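1/ Sunday notes on comparing hand-held grippers. I have two pairs on my table now: the Lightfoot pair I used since spring, and the Ono pair which arrived in June. Same wrist camera on both, same controller box, same person holding them (me).

2/ My test is simple. Pick snacks from a tray, put them on the cloth, put them back. 80 picks per pair. Small wrapped candy is the easy part. Bags are where I see real differences.

3/ A bag of seeds is a nasty object. The film slides on itself, the seeds move inside, and the place where you grab changes shape when you close the fingers. With the Lightfoot pads I had to squeeze hard, and then the top of the bag folded over the camera view.

4/ With ridged pads I can hold the bag by its two sides and keep it upright. I squeeze less, and my hand is not so tired after a long session.

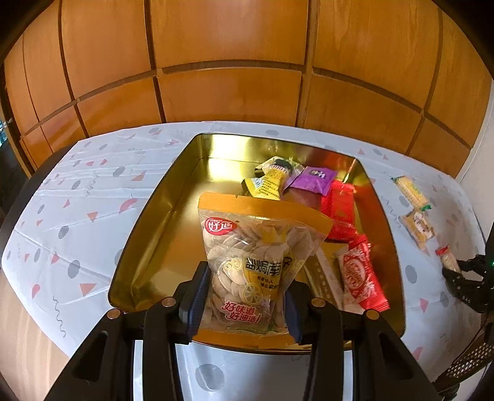

5/ The price for this: a wide linkage covers a lot of the lower part of the view. If your model needs to see what is directly under the fingers, check this before you buy anything. I lost 7 picks with the Ono pair. In 3 of them I simply could not see the edge of the tray.

6/ Lens: I stay with the very wide one. Straight things become curved and the corners go black, but the other hand is visible when it comes near. I tried a narrower lens from Skurkska for one evening and the second gripper kept disappearing. Went back.

7/ Shiny surfaces are still a problem for both pairs. Reflections on metal confuse my tracking more than I expected, and fixing the exposure helped only a little. If somebody has a good setting for this, please write me.

8/ For small sweets with twisted ends I still prefer Lightfoot. The tips are thinner and they close more evenly. The Ono tips push the candy away if I come in at a low angle – maybe this is my technique, I will practice more.

9/ Next: the same 80 picks with the lamp moved to the other side, then I bring both pairs to the meetup in Taltonholm. You can try them there and tell me if your hand agrees with mine.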